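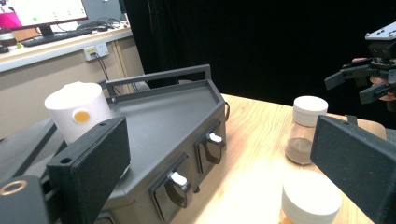 How to find out if a machine can put your spices away

I get asked a lot whether robots can do the housework yet, and my usual reply is to ask which bit of it. Vacuuming a flat floor, sure. Putting the cinnamon back where it lives, next to the turmeric, without knocking over the pepper? That's the one I've been chasing since November, and I reckon it's a better test of a kitchen robot than folding tea towels. You can run it at home with very little gear, so here's how I go about it.

Step 1. Pick an organiser that's a bit annoying

Mine is dark grey with a tray along the top and little compartments set into the front. Plain open shelves are too easy. You want a raised lip the jar has to clear, because coming in a centimetre low is the classic mistake and you'll see it straight away.

Step 2. Start with a bare table

Put the organiser at the back and keep everything else off to one side. Have the gripper open and close a few times on nothing before you bring a jar anywhere near it. 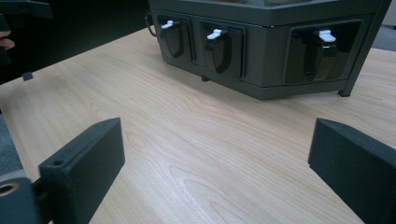 I used to skip this and go straight to the jars, and I lost a whole afternoon to a finger that was closing crooked. Check that both pads meet flat. Then mark where the organiser's feet sit with a pencil or a scrap of tape, so you can put it back in the same spot after it gets shoved (it will get shoved).

Step 3. Do it by hand first

If you're teaching by demonstration, go slower than feels natural and do it the same way each time. My mate Chang-ho Ma did 70 for me and they were lovely and smooth. I did 137 and mine look like I was swatting flies — guess whose the model learned more from. Keep the messy ones in a separate folder in case you want them later.

Step 4. One jar, lots of room

Stand a single jar well clear of the organiser and ask for one move: pick it up, set it on the tray. A part-full jar is a good choice, as you can see the powder shift if the grip is jerky. Lids on tight, please! I've swept up enough paprika. 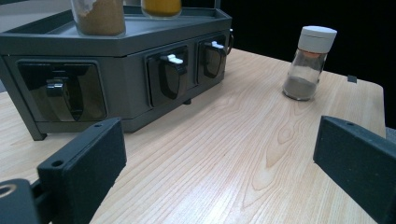
One jar out on the table, two already up on the tray.

Step 5. Score it like a grump

I give a point only if the jar ends up standing on the tray and nothing else has moved. Nearly doesn't count. Over 286 tries my setup got roughly half, and most of the misses were at the lip.

Step 6. Now try the drawers

Leave these till last. A small handle on an angled face is a rotten thing to grab, and so far I've had 4 clean openings that I'd be happy to show anyone.

So can a machine do this chore yet? With one jar and a clear table, sort of. In my real pantry at six in the evening, with the rice boiling over, no way — I'm still quicker with a jar in each hand. Next I'm swapping to a softer pad on the fingers, and I'll post the new scores under this once I've got a full run.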